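Brolten Community Rooms - Second Progress Report
Prepared by Ivone Marinho for the Dirnora Fund
Sunday, August 10, 2025

Dear Jussara Arruda,

With this report I want to inform you how the work at the Brolten rooms is going since the first payment. The first report was mostly about the lease and the insurance, so I will not repeat these parts. The lease is signed and the insurance is valid until next summer.

Classes

The evening English classes continue on two evenings each week. The beginner group became too big for the small room, so we divided it in two. Mrs. Leite teaches the first half and I teach the second. The group for reading and writing is still small. People come for some weeks, then their work shifts change and they stop. We tried to move this group to the morning in June, but this was worse and we moved it back.

In July we started the help desk for forms and letters. Most visitors bring letters from the landlord or from the school of their children. Two visitors had a problem with a work contract and we sent them to the legal advice office in Briloveck, with which we now have a written agreement. I attach a copy.

The rooms

The painting of the large room is finished and the new lamps are installed. The floor in the hallway is not repaired. The first company did not come on the agreed day and later asked for a higher price, so we looked for another one. The new offer is for $1000 and includes the removal of the old floor. I ask for your approval of this amount, as it was not in the budget in this form.

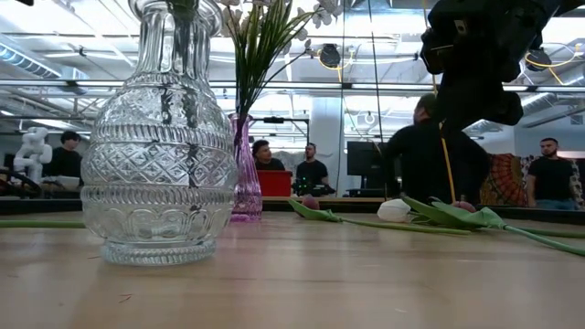

The front room is now used as a waiting area and for conversation hour. We had no money planned for furniture there and everything was given by families from the classes. Several people told me that before it felt like an office where you wait for bad news, and I think small things helped with this, for example the two glass vases on the light wood table, the clear one with the diamond pattern and the slim purple-pink one with the artificial greens. We still need a shelf for children's books and a better heater before the cold months.

Money

From the first payment we spent $400 on textbooks and printed material, and $300 on the lamps and the paint. The textbooks were more expensive than we planned, because the edition we wanted was no longer sold and the new one comes with a separate workbook. We saved a part of this difference on the paint. The receipts are in the attached folder, in order of date. One receipt, for the printer paper, is only a photo, as the original was lost. I am sorry for this and I have asked the store for a new one.

Difficulties

The biggest difficulty is child care during the evening classes. Parents with small children come one week and then miss the next. We have now 4 families who asked for this directly, and I believe there are more who did not ask. A student from the college offered to help on one evening, but for both evenings we would need to pay a person. I would like to discuss with you if a part of the second payment can be used for this - I understand it is a change to the plan.

The second difficulty is the key. The building has one front door key for all tenants and the owner does not permit copies, so the teacher must collect it from the bakery next door before closing time. I wrote to the owner two times and wait for an answer.

Next steps

In September the new course begins, and registration will be open from the first week of the month. Before this we want to finish the hallway floor, if you approve the offer. The company holds the price until the end of August.

If you wish to visit, conversation hour is a good time to meet the students.

With kind regards,
Ivone Marinho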